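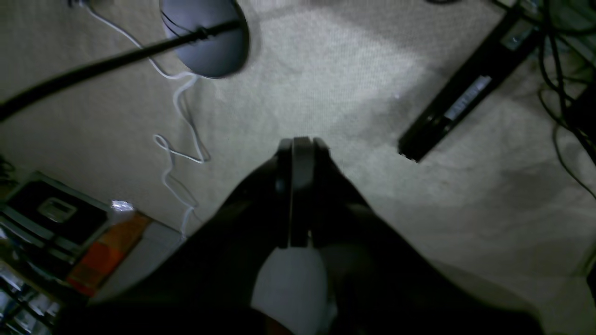 Fliveo opened its ad studio in Seltham to visitors in April, and I went expecting a sales pitch. I got one. Kiran Lodhi walked us past the storyboards for the Workneh campaign, 192 posters and one radio spot, and said awareness had "moved." By how much, she wouldn't say.
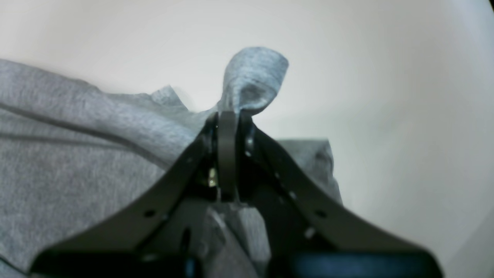 The merchandise budget was the weak part of the tour. Lodhi called giveaways "media you wear" – I'd call them leftovers. Plain gray knit, bunched up on a pale surface, sells me nothing, and a logo would only help so far. I asked what 2439 items had done for sales and was handed a brochure.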